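Subject: Re: Testar handheld gripper kit, worth it?

> Tarneo wants $319 for the pair. Has anybody here used
> them on metal stuff? Our rubber pads slide right off
> anything polished.
> Subramaniam

Hi Subramaniam, we've had a pair at the Mamville shop since July and I like them a lot! Metal is what I'd worry about too, so I went right for a shiny round piece with a black rubber ring at the bottom, fingers wide open on either side.

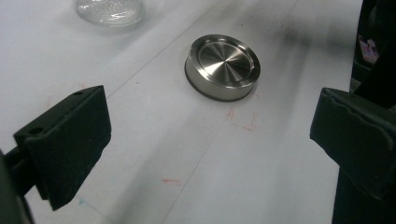
Vol. 6, No. 50

The opening is generous (my old kit would've bumped the rim), and I like that you can get down low without your wrist complaining. For jar-and-lid work I'd buy both, one per hand, because a flat lid on a bare table is a pain with just one.

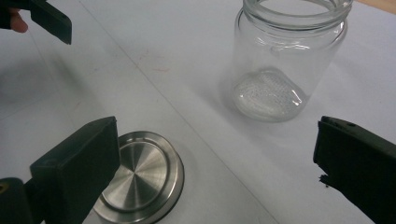 The pads are my only real gripe. Tarneo says they're good for around 2,000 grabs and I don't buy it, so get the spare set up front. Want to borrow ours before you order? Write me off list and I'll box them up.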